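4.2 Demonstration at the Drernwood open day

The second deployment of the teleoperation interface took place at the Drernwood open day in September. The event differed from the laboratory trials in Section 4.1 in two respects that matter for the analysis. Participants were members of the public with no prior briefing, and each was limited to a single session of 3 minutes. The simulated workcell, the controller mapping and the logging software were the same as in the laboratory trials.

Visitors stood at a bench fitted with two handheld controllers and a monitor. Each controller drove one arm of the simulated bimanual robot. The simulation ran on a desktop machine under the bench, using the Hetomum physics engine with cloth contact enabled. A second monitor, facing the aisle, repeated the operator view for people waiting in line. Fletcher Katene supervised the bench and reset the workcell between sessions. Lachlan Nepia kept the written record, which included the start time, the task chosen and any remark the visitor made while operating.

Two tasks were offered. In the cloth task, the operator was asked to pick up a cloth from the table and lay it down again at a place of the operator's choosing. In the transfer task, the operator was asked to pass a small rigid object from one gripper to the other. Visitors could switch tasks at any point in the session, and the log treats each switch as the start of a new attempt. No score was shown on either monitor. An earlier version of the display had included a timer, and in pilot use at Negussie it had led operators to drop objects in order to finish sooner.

A total of 91 visitors completed a session. Sessions abandoned before the first gripper closure were removed from the log and are not part of that figure. The logger recorded joint positions, gripper commands and contact events for both arms, along with the rendered operator view.
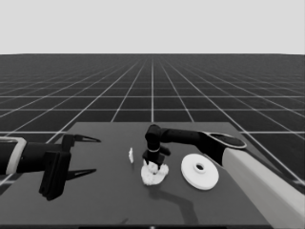 Figure 4. Rendered view of the simulated workcell during the cloth task. The right gripper is at the cloth; the left gripper is open.

Arm usage was the measure of most interest to us, as the interface had been designed on the assumption that operators would bring both arms to a deformable object. The open day log does not support that assumption for untrained users. In most cloth attempts one arm made all of the contacts and the other was held away from the object with its fingers open. The configuration in Figure 4, with the fingertips of one gripper at the top of the bunched cloth and the fingers of the other spread wide with nothing between them, is typical of the class we label single-arm contact. Attempts in this class were split from two-arm attempts automatically, using the contact events, and the split was checked by hand against the rendered views. Left-handed visitors were not identified in the record, so no claim is made about hand preference.

The remarks noted by Nepia point to depth judgment as the main difficulty. Visitors reported that they could place a gripper correctly from left to right but were unsure how far it was above the table. Several said they used the shadow of the arm to judge height. This cue had not been considered when the lighting was set – the light position was carried over from an older Ronero workcell – and its effect on descent speed was not measured. We return to it in Section 5.

Latency was not raised as a problem by visitors, though the log shows two periods in which the cloth solver fell behind the control loop. Both occurred when the cloth was pressed hard against the table and the number of contact pairs passed 3,000. During these periods the gripper command was applied late and the cloth slipped from the fingers in some attempts. The affected attempts are kept in the usage analysis, where only the identity of the contacting arm matters, and are left out of all timing results.

Two limits of the demonstration should be stated. The visitors chose to take part, and the line was visible from the bench, so later operators had often watched several sessions before their own. Any learning from observation is therefore mixed with the effect of the interface itself. In addition, the reset between sessions was manual, and the starting pose of the cloth varied more than it did in the laboratory. For these reasons the open day data are used here to describe how untrained operators approach the workcell, and the comparison of task times in Section 4.3 rests on the laboratory trials alone.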